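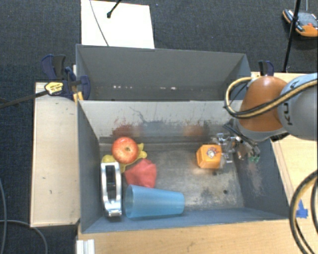
Front bin, mixed set B. Orange box on the right, the rest gathered on the left.

Home | Notebook | Bins | Parts | Search

Monday, bench log, Zaston workshop
Entry by: bench 2

Morning. Continued with the mixed sets in the gray metal bins. Purpose of the week is to settle which objects stay in the standard set and how they should be laid out at the start of a run, so that two people setting up the same set on different days get layouts that can be compared.

Set B as it stands: apple, the yellow piece with the lobed ends, the coral-red cloth, the light blue cup, the orange box. The card on the shelf still lists the old version with the sponge. Card to be replaced.

Layout notes.

The box goes on its own with bare bin floor between it and everything else. Graphic face up. It is the easy item and should remain easy. When it was allowed to drift toward the group last month the results for the whole set shifted and could not be compared with earlier sheets.

The apple on top of the yellow piece is permitted. The drawing for set B says "touching," and resting on top counts as touching. I would like the drawing to say so. At present it depends on who reads it.

Cloth: crumpled, never folded. A folded cloth lies too flat and behaves like a different object. Current method is to pick it up by the middle, let it hang, and drop it from hand height. Gives a reasonable spread of shapes. Do not press it down afterward.

Cup on its side. Direction of the open end should be written on the sheet. Today's photo has the rim facing left. Translucent items remain the hardest to judge from the pictures alone, particularly near a wall, so the sheet has to carry that information.

Bin condition. The inside of the front bin is worn. The metal also picks up a weak orange reflection under the box. Khổng liner sheets were proposed in May to deal with reflections. I tried one cut to size before lunch in the spare bin on the side bench. It lifted at the corners after 15 minutes and the cloth caught on it. Not recommended without a better fixing. Leaving the bare metal for now.

Bin positions. Two bins, one behind the other, rims meeting. Any gap between them lets small items drop through during transfer. Checked with the 2 mm feeler before starting: would not enter. Recheck after every swap, the Tratwood bench top has a slight fall toward the window and the bins creep.

Afternoon. Ran 20 layouts of set B. Three were discarded at setup, all for the same fault: cloth covering the cup so that the cup could not be identified in the photo. Suggest a rule that each item must show at least part of its outline before the run is accepted. Setup time came down to nearly 3 minutes per layout once the items were kept in a tray in the order they go in (yellow piece, apple, cloth, cup, box).

Apple size. Fruit varies and the drawing gives no limits. Proposed: measure across the widest point with calipers, write the figure on the sheet, keep the same one for the full week.

Open items
- New card for set B, remove sponge
- Amend drawing: "touching or resting on"
- Ask Drarkex for a second cup of the same type, the spare is a different height
- Return the remaining liner sheets to stores
- Packing piece under the front bin to correct the fall
- Add cup direction column to the sheet

Sets C and D tomorrow if the card is printed. Set D has two cloths and will need its own drop rule.

Zaston workshop notebook | Contact: bench desk, extension on the door list | Back to top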